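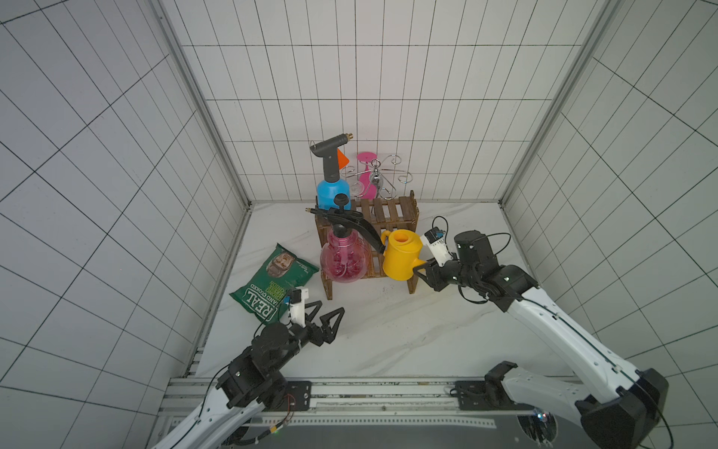
Small plant shelf corner — where does everything go?

marlowbeans
Posted 10/20/21
Hi everybody, longtime reader and only an occasional poster, so please be gentle with me. I've finally got a little white tiled nook to call my plant and watering station, and I've put my old slatted wood rack in it, the dark brown one with two levels that I've dragged through 4 apartments now. It's pretty worn, and I love it for that. What lives there at the moment is a blue spray bottle, a pink pressure sprayer, and my yellow watering can, plus a wire wine-glass holder with a pink glass on it that came along from the kitchen and never went back. I know the glass is an odd roommate for the sprayers, but I do like having a bit of pink and chrome in there.

My question is how you all would arrange it. The rack isn't big, and I can't decide if the tall things belong on it or next to it. I water every morning before work and I'd like to be able to grab the can half asleep without knocking anything over. Thank you in advance!

tilda_in_the_weeds
Oh I love this kind of question, pull up a chair. My rule at home is that whatever gets picked up every day goes in front and on the floor, and the things you use now and then go behind. So I'd keep the yellow can out front on the right (assuming you're right-handed) with the handle turned toward you, and let the spray bottle have the back left corner. Mine is set up almost exactly that way, under the window in the laundry room, and it's stayed tidy for a whole year, which is a record in this house.

I'd take the wine glass back to the kitchen, though. A full watering can swings more than you think it will, and I've lost some nice glasses to one.

Porchlight Pete
Gotta disagree with Tilda on the floor business. Water on a stone-look floor is slippery, and a can always drips a little when you set it down. I'd put the can on the top level and the sprayers underneath. My wife and I have had a Hoten rack by the back door for years with the cans up top, and it saves bending over too. My knees vote for that one every time.

marlowbeans
Good point about the knees, Pete! The only trouble is that the slats have gaps, so if the can drips up there it drips on everything below. Maybe a tray?

Porchlight Pete
A tray, yes. A plain old boot tray cut down to size, or a baking sheet you don't like anymore.

Loïc Vasseur
Hello from a rainy garden. I would like to speak up for the wine glass, please. It's a pretty color, and a plant corner is allowed to have something in it that does no work at all. I keep cuttings in old stemware all through October, pothos mostly, and they root very happily. If it were mine I'd turn the glass right way up, put two inches of water in it and a piece of something green, and leave the wire holder as a sort of little sculpture next to it.

My real worry is the pressure sprayer. Please don't store it pumped up. Let the pressure off when you finish, every time, and leave it standing upright. I ruined the seal on a Tarnow sprayer by leaving it under pressure for a whole winter, and it dribbled down my sleeve ever after.

tilda_in_the_weeds
Loïc, I can't be mad at you about the glass when you put it like that. Fine, the glass stays. But at the BACK, on top, away from the can!

gracklegirl
Jumping in with the boring question, sorry — what do you put in each sprayer? I have two the same size and I mixed them up once, soapy water in one and plain in the other, and my poor maidenhair fern got the wrong treatment for a week. It was not grateful. Now I write on a strip of masking tape with the date and stick it on the bottom where it doesn't spoil the look.

marlowbeans
Blue is plain water for misting and the pink one is feed, so the colors do the remembering for me. But my sister waters when I travel and she wouldn't know that, so tape it is. Thank you!

gracklegirl
Yay! And check that nozzles face the wall or the side when you put them down. I got a faceful once reaching for the scissors.

dunmore_d
I have a different opinion from everybody, which will surprise nobody who's seen my posts. Skip the rack. I know, I know. Wood with that much wear soaks up splashes, and mine went black around the feet. I swapped it for a wire one from Cheema and I wipe it down with a rag, finished. You've got tile on the walls already, so why not have everything in there be washable?

marlowbeans
Dunmore, I hear you, but the rack was my grandmother's and it isn't going anywhere. Is there something I can put on it?

dunmore_d
Well now I feel like a heel. Keep it, of course. Light sand on a dry day, then two thin coats of a clear outdoor finish, and do the bottoms of the legs first, which is where the water gets in. Stick felt or rubber feet on after, so it isn't standing in any puddles.

Porchlight Pete
Rubber. Felt holds the water like a sponge.

dunmore_d
Rubber, yes, Pete's right on that one.

marlowbeans
You're all wonderful. Plan so far is the glass on top at the back with a pothos cutting in it, tape on both sprayers, rubber feet, and I'll try the can on the right in front for two weeks and then up top on a tray for two weeks. I'll come back and tell you which one I can do before coffee.

tilda_in_the_weeds
Floor. It's going to be the floor.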